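Notebook, packing bench
April 30, 2023

Sunday, so the building is quiet and I can write a little more than usual. The subject is again the zip bags, the clear ones with the blue closure. Eusebio Chambi asked me on Friday if we should stay with them for the small sets or go back to the press-seal bags from October. I promised him an answer with reasons, and I don't have all the reasons yet.

Stock first. On the shelf there are 930 bags of the Vistton type, and one opened box of the Jeltness type, from which 63 are left. The Jeltness film feels softer in the hand and makes more noise. The Vistton film is more stiff, and it keeps a fold when you press it with the nail. I wrote last time that I prefer the Jeltness. I am now less sure of this. The soft film is pleasant, but it goes together in a bunch as soon as you hold it at one point, and then you must search for the two sides of the opening.

About the closure. The blue strip is two lines, one on each side of the opening, and they must meet along the full length. The difficult place is always the corner. If you start to press in the middle, the corner stays open and you don't notice it, because from above the blue looks the same closed or half closed. What I do now: lay the bag flat, find the corner with the thumb, press there first, then go along slowly to the other corner without lifting. Then one time more in the same direction. I tried also to go back in the opposite direction, and I can't say it is better or worse.

The color helps very much. With the fully clear bags from Montes I lost time only looking for the edge on the white table. The blue you find immediately, also when the film is creased and full of reflections.

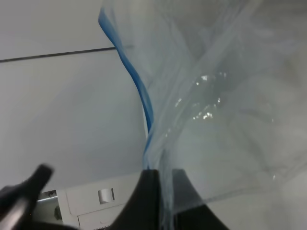
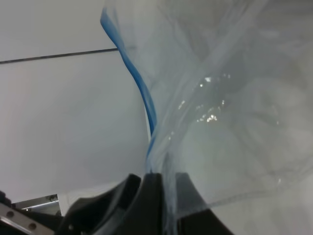
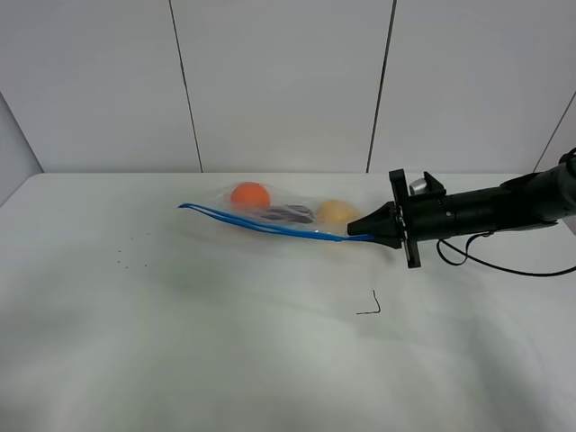 Zip bag with blue closure. In the last picture it lies flat on the white table, with two balls inside.

Remark on the filling. Round things are not easy in these bags. They roll to the lowest place and pull the film down, and the closure makes a wave. Flat things stay where you put them, but if they go in first, the round ones push them to one side. I have no good rule for the order. Eusebio says round things first, always, and he is faster than me, so perhaps he is right. I would like to see it done both ways by the same person on the same morning.

Air: I forgot this in the last entry. A bag closed with too much air takes nearly 100 percent more place in the carton, and the cartons are already our problem. Press the air out with the flat hand before the last few centimeters are closed. Don't roll the bag from the bottom like people do in the kitchen. It works, but the film gets lines which don't go away, and the bag looks used.

Light: the lamp over the bench gives strong white points on the film, and I have two times taken such a point for a hole. For checking I turn the bag a little. The reflection moves and a hole doesn't. Maybe a cloth or a sheet of paper in front of the lamp would be enough. To try.

Labels. The Tason labels hold well on the flat film and badly where there is a crease. So the label must go on before filling, when the bag is still smooth. I know that some colleagues do it after, in order to be sure that the label agrees with what is inside. I understand this, but please smooth the film first and press also the corners of the label. The order sheet for next week says 279 labels, and I don't want to print them again.

Open points:
- ask Eusebio if the opened Jeltness box can go to the other bench, it is in the way
- paper in front of the lamp
- round things first or last, both ways, same person
- the price of the October bags, I can't find the invoice
- a second bin for damaged bags, the one under the table is full

For the answer to Eusebio I will write: stay with the blue ones for now, Vistton type, and look at it again when the shelf is half empty.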